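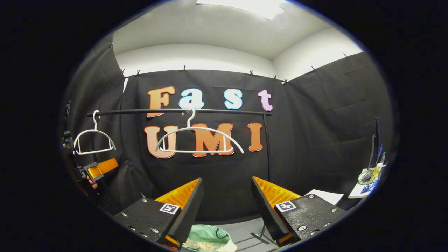
Jessie MacRitchie told us in the first week that sleep was a boring topic and we'd end up writing that people should get more of it. She's half right! We do say that near the end, but there was a lot more in our diaries than any of us expected.

Naps, recall and the afternoon slump
Health Science project report, Group 4
Afroza Dissanayake, Fraser McIver, Jessie MacRitchie

What we wanted to know
Does a short nap after lunch help you remember a list of words later in the day? We'd read that sleep helps the brain store new memories, and we wanted to try it on ordinary students with ordinary bad habits.

What we did
We signed up 112 students and 91 of them finished. Everyone learned a list of word pairs at noon. Half lay down for a nap at 1 p.m. and the other half sat and read magazines (no phones, which caused some grumbling). At 4 p.m. they all did the recall test. They also kept a sleep diary for the week, and by the end we had roughly 700 entries to type up. Fraser did most of the typing and deserves a medal.

What we found
The nappers remembered a few more pairs on average, but the two groups overlapped a lot. The part that got us excited was in the diaries — students who'd slept badly the night before seemed to gain the most from the nap, and the well-rested ones hardly changed. Thursday was the worst night of the week for nearly everyone. We think that's the lab reports due on Friday.

Problems
Some nappers never fell asleep, and we had only their word for it. We also let people choose their own group, so keen nappers went straight for the beds. Next time we'd draw names from a hat. Coffee should have been in the diary too.

Thanks to Dionysis Mavromatis for help with the statistics and for lending us his favourite timer.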